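Okay, long one, get a snack. A cousin asked me at dinner whether she should hold off on a new vacuum and wait for "the robot that does everything," and I gave such a rambling answer that I figured I'd write it down properly. 1/7

Short version: keep buying the vacuum. The flat-floor stuff is pretty much solved. We've had a Vernano in the house since March and it does the downstairs while I make coffee, and I've grown fond of it, even if it eats one sock a month.

Laundry is where my hopes go to die a little. I've watched the Nevent folding clip probably more than is healthy (it's soothing!) and it does a lovely towel. A towel is a rectangle, though. Hand it a fitted sheet, or my kid's overalls with one strap inside out, and I'd like to see how it goes.

Shop floors are further along, and I say that as a person who spent 5 years packing orders at Altberg. Same box, same spot, all shift long, and a machine will do that happily. What we never managed to hand off was the returns bin, where every single thing was a different shape and half of them were tangled together.
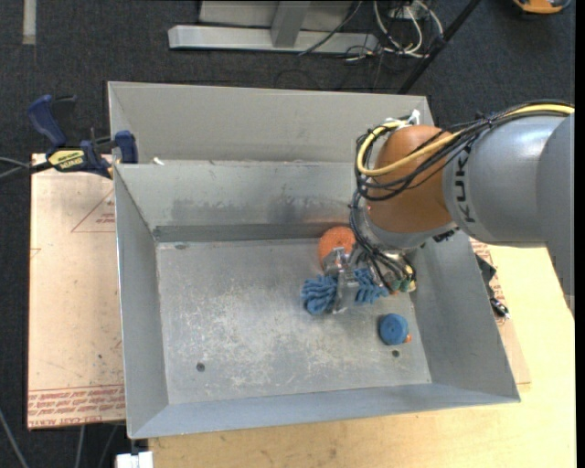

Picking stuff out of a bin is my favorite test, and I'll bore anyone with it. It sounds like the dullest job in the world and it's most of what tidying a house really is. You've got to choose which thing to grab, get your fingers around it, and not shove everything else into a corner while you're at it. A knobbly blue rope toy like that one has no proper handle, just ridges and strands, and then there's a bristly orange ball right behind the gripper and a smooth blue disc over near the wall, and each of those wants a different kind of grip. My toddler does this without thinking. She also throws the ball at the dog, so maybe it evens out.

So, my guess for the cousin: one chore at a time, slowly, and the toy basket somewhere near the end of the line. I'd love to be wrong, my back would love it even more. If any of you have had a go with the Yalçınkaya arm, please tell me how it does with soft things! 7/7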